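Resia Entryway Set

Notes on the contents, the labels and the known gaps. Questions go to Sofia Teixeira or Salvador Quintela.

Summary

The set covers bags and outerwear on hooks, racks and pegs in ordinary entryways: hanging things up, taking them down, moving them from one hook to another. There are 818 clips. Most are short, and a few run long where a strap got caught and had to be worked loose.

What is in it

Backpacks make up the largest group, followed by tote bags, jackets and umbrellas. Racks are either wall-mounted or freestanding, with straight or curved arms. Walls include painted plaster, tile and red brick. Bags were hung by the top loop or by a shoulder strap, and the label file keeps the two apart in the column "hung_by".
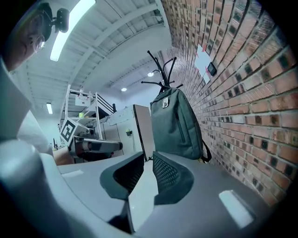 Shoulder straps are the harder case. A bag on its top loop settles quickly and faces forward. A bag on one strap turns, and the free strap swings out to the side where it can catch on the next hook. If a bag touched the wall at any point in the clip, "wall_contact" is set to yes.

Labels

Each clip has an item type, a hook type, a start state and an end state. Catarina Coelho wrote the first version of the label guide and Bernardo Salgado checked a sample of 200 clips against it. Disagreements were mostly over "half hung", which now means that the item is held by the hook but would fall if bumped. Use version 3 of the guide. Version 2 had no such state and its files should not be mixed in.

Folders

clips/ holds the recordings, sorted by home
labels/ holds one table per home
guide/ holds the label guide
splits/ holds the train and test lists

No home appears in both lists.

Known gaps

Very few heavy winter coats, as most of the recording was done in July. Children's bags are rare. Hooks behind doors were left out. The Drevach folder has no entries in the hook type column for umbrellas, and these still need to be filled in.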